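Progress report to the Annamalai Small Projects Fund
Project: Clalano kitchen helper, home build
27 March 2022

You asked for a plain account of where the money went and whether a second payment makes sense. I will try to give one, though on the second point I lean toward no, or at least not yet.

The application promised a machine that could stand at an ordinary kitchen counter and put away dishes and rinse vegetables. It was written with more confidence than I have now. What we have is a base that moves, an arm that moves, and a hand that closes when told to. Those are three separate statements. Getting all of them to be true during the same minute is most of the work, and the original schedule gave it five days.

Mechanical work

The shoulder was taken apart twice in February. The first time was to replace a cable that had been rubbing on a bracket, and the second was to undo a shortcut I took the first time. Cable routing is still the part of this build I trust least. Every joint added to the arm needs slack somewhere, and slack finds the nearest edge. I have added sleeves at the worst spots and would not call the matter closed.

The Comik motor drivers have been fine. The mounting plates sold to go with them have not, and I ended up drilling my own. That cost a weekend and $50 in stock, which I have charged to the contingency line.
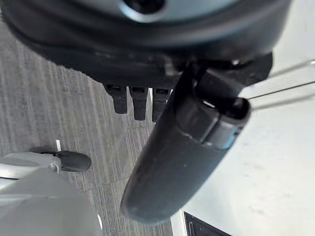

Floor surface matters more than the application assumed. The base drives straight on a hard floor and drifts on carpet, and the drift changes with the direction of the pile. I have stopped trying to correct for it in software. For now the base gets parked by hand before a session starts, and I would ask you to read any claim about "autonomous" operation with that in mind, including the ones in my own application.

Software

We are using the Istum planner for arm motion. It finds a path most of the time and a sensible path less often. Its favorite mistake is a wide swing of the elbow to reach something directly in front of the hand. I have put limits on the elbow, and the planner now gives up in places where it used to swing. On balance I prefer that, but it does shrink the area the arm can work in.

Reaching trials

The log for this period has 234 reaching attempts at the sink. I am leaving out a success rate on purpose. The target moved closer as the weeks went on, the starting position was changed more than once, and I was the one deciding what counted. Any percentage I gave you would look better than it deserves. The raw log is attached and you are welcome to do your own sorting.
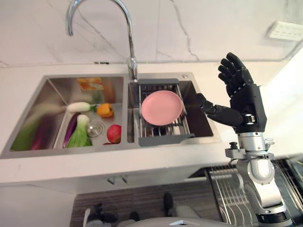 Plates are harder than I expected and vegetables are a mixed bag. A rigid hand has to get its fingers under a rim before it can lift anything flat, and the thumb is in the way more often than it helps. Round produce rolls when touched. Long produce is better, as long as the wrist is lined up first. I have seen demo videos from other builders that make all of this look settled, and I would like to see what they cut.

Water is a separate question. Nothing on the arm is sealed. I have no plan I believe in for rinsing, and I suggest we drop it from the goals until the dry tasks are repeatable.

Budget

There is $400 left of the first payment. I expect to spend most of it on a replacement wrist bearing and proper connectors. No new hardware is planned beyond that.

Next period

Fix the starting position and leave it alone. Write down what counts as a successful reach before running any more of them. Rerun the plate trials under those rules. If the numbers are poor I will send them anyway, and you can decide about the second payment then.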